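Stundeo Bulk Tank Monitor
Set-Up Guide, Section 4: First Calibration and Milk Volume Table

Print this page | E-mail this page

4.1 Before you start

Calibration matches the level reading of the Stundeo probe to the volume of milk in the tank. Carry it out once after installation, and again if the tank is moved, releveled or fitted with a new probe. The steps apply to tanks with a rated capacity of up to 3,000 liters. For larger tanks, use the Dokard two-probe kit and the guide supplied with it.

You will need:
- the tank chart from the tank manufacturer
- a spirit level
- a clean dipstick marked in millimeters
- the four-digit service code printed inside the controller door

CAUTION: Switch off the agitator at the isolator before opening the tank lid. Lock the isolator in the off position.

CAUTION: Do not calibrate during a wash cycle. Hot detergent can cause burns, and foam gives a false level.

4.2 Setting the zero point

1. Confirm that the tank is drained and the outlet valve is closed.
2. Check the tank for level in both directions. Adjust the feet if needed and tighten the lock nuts.
3. At the controller, press MENU and hold it until SERVICE is shown.
4. Enter the service code and press OK.
5. Select PROBE, then ZERO. Wait until the reading stops changing.
6. Press OK to store the value. The display returns to the PROBE menu.

Note: If the display shows E2, the probe cable is not seated. Switch off the controller, push the plug home and repeat from step 3.

4.3 Entering the tank chart

7. Select TABLE, then NEW.
8. Enter the rated capacity from the tank plate.
9. Enter each depth and its volume in the order given on the chart. The table holds up to 80 pairs. If the chart has more, enter every second pair, but always include the first and the last.
10. Select SAVE. The controller rejects any table in which a volume is lower than the one before it.

Example: on the Flaltance horizontal tank, the last line of the chart is 2,912 liters. Enter this as the final volume even though the rated capacity is higher.

4.4 Checking against the dipstick

11. After the next full milking, stop the agitator and let the milk settle for five minutes.
12. Read the dipstick at eye level and find the volume on the chart.
13. Compare it with the volume on the display. If the chart gives 2,371 liters, the display must be within nine liters of that figure.
14. If the difference is larger, repeat 4.2 at the next empty tank. Do not correct the error by changing the table.
15. Write the result on the record card and keep it with the tank chart.
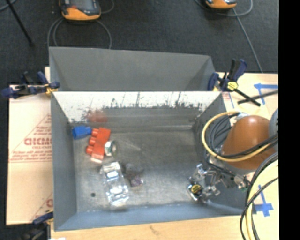
4.5 Linking to the Ragab collection log

16. Select NETWORK, then LOG, and enter the supplier number from your milk statement.
17. Set the reporting interval to 30 minutes. Shorter intervals are not accepted by the log.
18. Select TEST. The message LINK OK is shown within one minute.

Note: Volumes sent to the log are for route planning only. Payment is based on the reading taken by the driver at collection.

Section revised Monday, August 27, 2018. Technical contact: Efren Sison.

Print this page | E-mail this page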